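복원 커스텀카 11월 공개, 이번엔 믿어도 될까
읽는 시간 1분

커스텀카 공방 프롤템콤이 차체를 낮춘 2도어 쿠페 '렌더'를 11월 넌엄 전시장에서 공개하겠다고 3일 밝혔다. 공개 예고만 벌써 네 번째다. 앞선 세 번은 모두 행사 직전에 연기됐다.

공방 대표 예브헨 오스타프추크는 "지붕 절단과 용접이 끝났고 도장만 남았다"고 말했다. 그러나 도장 전 차체를 보여 달라는 요청에는 답하지 않았다. 작업 시간이 4000시간에 이른다는 설명도 근거 자료 없이 나왔다.

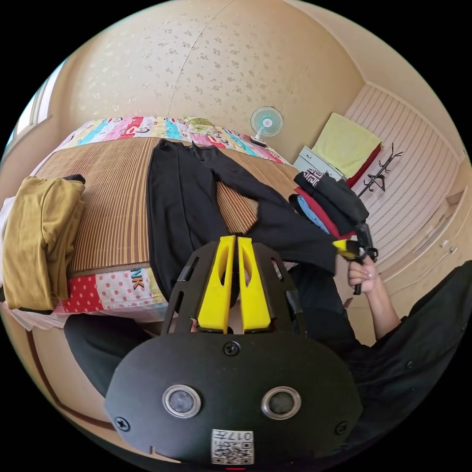
대나무 돗자리를 깐 침대 위에 펼쳐 놓은 검은색 바지.

원형 여부도 논란이다. 공방은 차대가 유르첸코 공장에서 나온 초기분이라고 주장하지만, 차대 번호는 공개하지 않았다. 구형차 감정을 해 온 진은성 씨는 "앞유리 틀 각도만 봐도 후기형 부품이 섞였을 가능성이 크다"며 "번호를 내놓으면 하루면 끝날 얘기"라고 지적했다.

예약금을 낸 동호인들도 속이 편치 않다. 관람과 시승을 묶은 예약권은 3000장이 팔렸다는데, 환불 규정은 안내문 어디에도 없다. 넌엄 전시장 측은 대관 계약이 아직 확정되지 않았다고 했다.

관련 기사
- 지붕 낮춘 차, 정기검사에서 자주 걸리는 항목 10가지
- 울리아나 파블리우크의 픽업 개조기
- 넌엄 올드카 장터, 주차 요금 또 올라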